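Hildegard Hamann turns 89 and gives away the corner office

Fri 23 February

I've been writing about business people in this town long enough to know that most of them never really retire. They become "advisers" and keep the parking spot. So I was a little suspicious when the invitation came to Hildegard Hamann's birthday lunch, with a line at the bottom saying she'd be stepping down as chair of Koltia.

Well, she did it! Between the soup and the cake she stood up, thanked the kitchen, and told the room she was done. No slides, no video with sad piano. She talked for nine minutes (her nephew had bet on 30) and sat down again.

For those who didn't grow up around here, Hamann started out with one rented counter on Hutchins Street, selling buttons and thread and doing zipper repairs while people waited. Koltia now has 491 people on the payroll and supplies fasteners to half the coat makers you've ever bought from. She still calls it "the shop," and she still signs the holiday cards by hand, all of them, with a fountain pen that leaks. I have one from years back with a blue thumbprint on it.

What got the loudest applause was the money part. She's putting a chunk of her own shares into the Bodeo Fund, which pays for trade school for kids who'd otherwise skip it. The fund has sent 300 students through so far - welders, bakers, a couple of piano tuners - and she wants it to go on long after she's stopped coming to the meetings.

I caught her by the coat rack afterward and asked what she'd do with her Mondays. "Sleep until seven," she said. Then she asked if I was eating enough, and I said yes, and she didn't believe me.

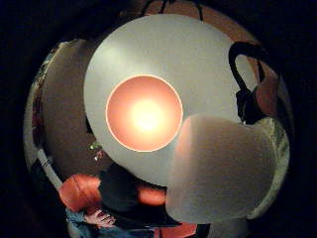 The new chair hasn't been named yet. The board meets again in the spring, and the talk at my table was all about somebody from the Solotitz plant, though two people there swore it would be an outsider. I asked Hamann and she told me to try the cake.

She does have one trip planned, by train, to see the lake where her parents met. That's in September. Until then she says she'll be at home with the phone on, and the folks in accounting should feel free to call if they can't find the stapler.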